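Este site utiliza cookies para melhorar a experiência de navegação. Ao continuar, o utilizador aceita a nossa política de cookies. Aceitar | Saber mais

Reserva de corredores na pista municipal: prazo de cancelamento e reposição da sessão

Publicado por Utente_Nepia

Exmos. Senhores,

Venho solicitar um esclarecimento relativo ao regulamento de utilização da pista de atletismo do Complexo Mernum. Em nome de um grupo de treino de que faço parte, reservei dois corredores para uma sessão ao fim da tarde. Por motivo de doença de vários participantes, submeti o cancelamento na plataforma Zorkisine na véspera, e a reserva passou de imediato ao estado «Encerrada sem crédito». O pedido ficou registado com o número 721.

O regulamento afixado na receção refere um prazo de 2 dias úteis, mas a página da plataforma menciona 43 horas, valor que me parece invulgar. Pretendo saber qual dos prazos prevalece e se a doença constitui motivo atendível para reposição da sessão. Agradeço igualmente que me indiquem se o crédito, a existir, pode ser utilizado por outro grupo da mesma associação.

Resposta de Balcao_Mernum

Em resposta ao exposto, cumpre informar o seguinte.

O prazo aplicável é o que consta da plataforma no momento da reserva, ou seja, 43 horas antes do início da sessão. O texto afixado na receção corresponde à versão anterior do regulamento, em vigor até outubro, e será substituído. Nos casos em que o utente tenha sido induzido em erro pelo texto antigo, os serviços aceitam a apreciação individual do pedido — mediante requerimento escrito.

A reserva incide sobre corredores determinados e não sobre a pista no seu conjunto. Assim, o cancelamento de um só corredor é possível e não afeta os restantes.
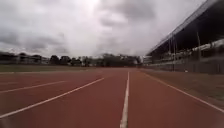
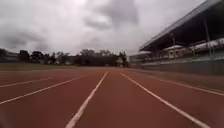
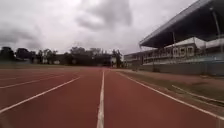

Pista de atletismo, piso vermelho e linhas de corredor.
Complexo Mernum — Secção de Atletismo e Gestão de Reservas

Quanto à doença, o regulamento admite a reposição da sessão desde que seja entregue declaração médica no prazo de 3 dias úteis. Tratando-se de grupo, a declaração deve respeitar a, pelo menos, metade dos participantes inscritos. Não é necessário indicar o diagnóstico.

O requerimento deve conter:
- o número do pedido;
- a data e a hora da sessão cancelada;
- a designação do grupo, tal como consta na plataforma;
- a declaração ou declarações médicas, em anexo.

O crédito atribuído é válido para a mesma modalidade e para o mesmo número de corredores. Não é convertível em numerário.

Resposta de Fader

Passei por situação idêntica. Entreguei o requerimento ao balcão e o crédito foi lançado na semana seguinte. Convém pedir o comprovativo de entrega.

Resposta de Assoc_Utentes

Permito-me complementar a informação prestada, no que respeita à última parte do pedido, que ficou por responder.

A transferência do crédito para outro grupo da mesma associação é admitida, desde que ambos os grupos estejam inscritos sob o mesmo número de entidade. O pedido deve ser submetido pelo responsável do grupo titular, no separador «Movimentos» da plataforma Zorkisine, antes da marcação da nova sessão. Depois de efetuada a marcação, o sistema já não permite a alteração do titular — e a única via passa a ser o cancelamento e nova reserva, com sujeição ao prazo normal.

Recomenda-se ainda verificar se o estado «Encerrada sem crédito» se mantém após a entrega do requerimento. Enquanto o processo estiver em apreciação, deverá constar «Em análise». Se tal não suceder, o requerimento poderá não ter sido associado à reserva, devendo o utente contactar o balcão com o comprovativo.

Publicado por Utente_Nepia

Agradeço os esclarecimentos. Vou reunir as declarações e apresentar o requerimento dentro do prazo indicado.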